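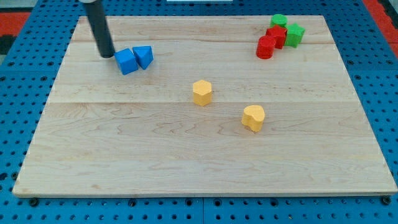
About Tivness

Tivness makes building blocks and play boards for preschools, libraries and family day cares. Nilton Palomino started the company in April with 2 shapes, a cube and a triangular prism, and sold the first sets to a school down the street.

The catalog now has 81 pieces. Cylinders and stars are the ones most often reordered, usually in green. All colors are sold singly, so a school that loses a red piece does not have to buy a new set.

Our boards are maple. We glue them up from separate planks, so the seams show and the grain changes from one plank to the next. Small dark specks are part of the wood and we do not sort them out.

Orders are packed at our shop on Fulletti Road. Boards ship flat, blocks ship in cotton bags. Schools in the Munshi district can pick up their orders at the side door.

Replacement pieces: ask for extension 264.

Page updated November 5, 2020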